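May 1, 2019

Textile bench, quilting thread trial, continued

Second spool of the Stakska polyester went on the long-arm today. It behaves better than the first, which is faint praise. Tension at 205 on the dial, which Darnham's manual calls "medium" and which the machine calls an insult. Dropped it by 10 and the looping on the underside went away. Puckering stayed. Puckering always stays.

Ran the diagonal grid on the Rocha batting, then the larger curved diamonds on the same batting, same thread. The diagonals come out flatter. The diamonds pull at every point where four lines meet, and if you squint it looks intentional. Plenty of people have sold it that way.

Puffy pink quilting, with creases and puckered seams:
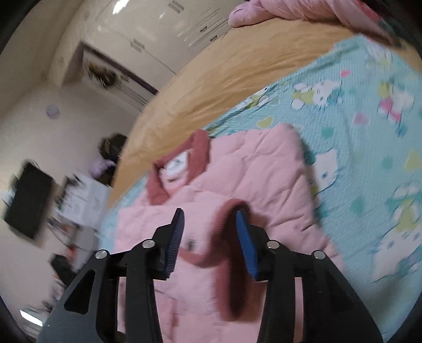
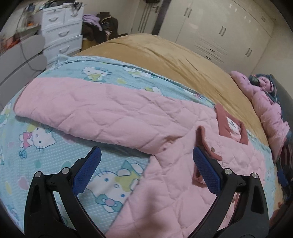

Wash test is still pending. The drum in the back has eaten 2 swatches so far and returned neither, so from now on everything goes in a mesh bag with a label sewn on, not pinned. I know who pinned the last batch. It was me.

Needle notes: switched to the next size up after 2750 stitches, when the old one began to click. Should have switched sooner. The holes along the last row are bigger than the thread and you can see light through them, so that strip is now a bookmark.

The Prurnach shell fabric arrived at last, wrong width, right color. Keeping it. Sending it back would put us into June and the supplier would probably send the same roll.

To do: recut the control strips on grain this time, oil the hook, find the good scissors. They were used on cardboard again.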